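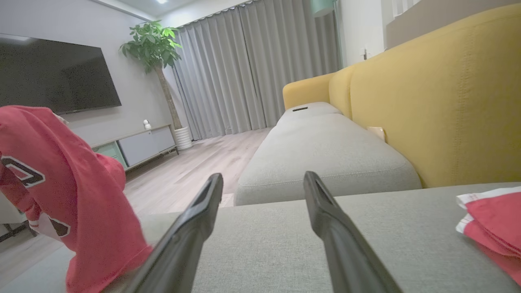 Equipment planning, Monday. Present: Haldane, Kettani, Usuga, Geddes, Cruickshank (to item 2).

1. Second arm pair for garment folding, project Skanda. Kettani asked for spare fingers and cabling on the same order. Agreed, up to 300 pounds.

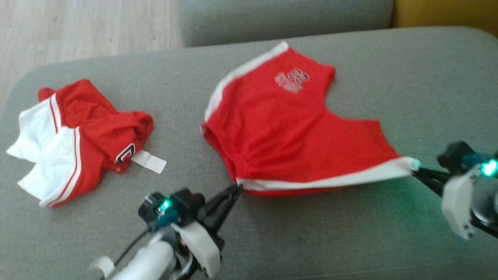 Geddes: the spares line should stay separate from the arms, or it will be lost at year end. Accepted.

2. Miltia quote. Delivery some 60 days. Usuga to ask for a split invoice by March.

3. Service contract. Deferred.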